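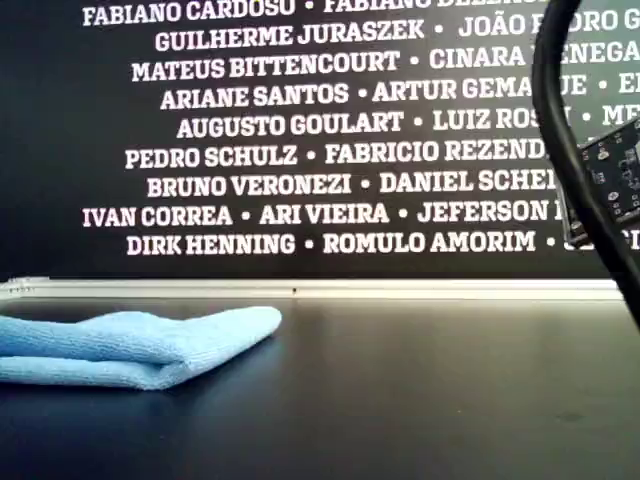 Un mur de noms, lettres blanches sur fond noir. 🧵

Bon, ça fait des semaines que je vous promets un fil sur les noms écrits en public (murs, plaques, génériques, registres, la totale) et je m'y mets enfin, avec un thé et beaucoup trop d'onglets ouverts. 1/

Tout est parti d'une question bête : dans quel ordre on met les gens ? Le mur de la photo, par exemple, DIRK HENNING • ROMULO AMORIM sur la dernière ligne, IVAN CORREA • ARI VIEIRA juste au-dessus. Pas alphabétique, en tout cas. Moi ça me plaît beaucoup, on lit tout au lieu de filer chercher sa lettre. 2/

L'ordre alphabétique, on le croit neutre. Je m'appelle avec un V, j'ai passé ma scolarité à être appelée en dernier, à la cantine, à la visite médicale, pour le choix des exposés (il restait toujours les volcans). J'ai fait les volcans trois fois !! 3/

Ma cousine Ileana Văduva a le même souci, avec en prime le petit accent sur le a que personne ne sait taper. Elle collectionne les versions : Vaduva, Vâduva, Va?duva, et une fois « Va duva » en deux mots sur une carte d'embarquement. Elle a gardé la carte. 4/

D'ailleurs si vous imprimez des badges pour un événement, PITIÉ testez votre police avec des diacritiques avant. Ă, Ș, Ł, Ő. Une bonne partie des jolies polices gratuites n'ont pas ces lettres, et le logiciel va piocher dans une autre au milieu du mot. Ça se voit à trois mètres. 5/

J'ai fait l'index d'un livre l'an dernier, l'histoire d'une filature, chez un petit éditeur qui s'appelle Grivis. 320 pages, 2057 entrées, quasiment que des ouvrières. J'ai commencé en juin en pensant finir avant les vacances, haha. 6/

Le cauchemar de l'index, c'est les particules. « De » au Portugal, « De » en Flandre, « de » en France : chacun sa règle de classement. Et les doubles noms ! Et les femmes mariées qui apparaissent sous deux noms dans deux registres, avec la même date d'embauche et la même écriture en face. 7/

J'en ai trouvé 21 comme ça, des ouvrières comptées deux fois par tous ceux qui étaient passés avant moi. J'ai crié dans la salle de lecture. On m'a regardée. 8/

Pour les registres eux-mêmes, je travaillais sur des copies et c'est Fidel Bravo qui m'a appris à lire l'encre passée : on monte le contraste, on coupe le rouge, et surtout on lit à voix haute. L'oreille reconnaît un prénom que l'œil a abandonné. Essayez sur les lettres de vos grands-parents, c'est fou. 9/

Parenthèse typo, parce qu'on m'a posé la question en MP : les égyptiennes (les lettres à gros empattements carrés, slab serif en anglais) marchent très bien pour les listes de noms en capitales. C'est costaud, ça tient en gras, et on peut serrer les lignes sans que tout devienne de la bouillie. 10/

Et le petit point rond entre deux noms, je l'adore. La virgule en capitales, c'est moche, elle pend. Le tiret, on croit à un nom composé. Le point médian fait son boulot, les Romains séparaient déjà leurs mots comme ça sur la pierre. 11/

Par contre en liste continue il y a un piège : les noms coupés en fin de ligne. Un prénom tout seul à droite et son nom de famille qui commence la ligne suivante, c'est non. On joue sur l'ordre, on échange deux personnes, on recommence. Ça prend des heures et c'est très reposant. 12/

Les génériques de film maintenant. Je reste jusqu'au bout, toujours, au grand désespoir de qui m'accompagne. Mon plaisir, c'est de repérer les prénoms rares. Le mois dernier j'ai eu un Hilby et une Dulora dans le même court métrage, j'étais comblée. 13/

(Dulora, si tu lis ce fil : tu as un prénom sublime.) 14/

Le plus gros chantier que j'ai vu de près, c'est le projet Ursu : 3424 noms relevés sur des tombes, village après village, saisis à la main le soir. Ils notent aussi les fautes du graveur, et ils ne corrigent rien. Je trouve ça parfait, une faute gravée est devenue un bout du nom. 15/

Petite question pour vous : votre nom est écrit où, en public ? Une plaque, une coupe de judo, un banc, un générique, le mur d'une école ? Moi j'ai l'index de Grivis (en petit, page de crédits) et un fond de tiroir gravé au compas en CM2. 16/

Je relance ce fil avec vos réponses ce soir vers 21 h, envoyez des photos si vous en avez, et dites-moi si le nom est bien orthographié ! 17/17

Classé dans : Typo, archives & petites manies
Recevez nos meilleurs fils chaque semaine dans votre boîte mail. Désinscription possible à tout moment.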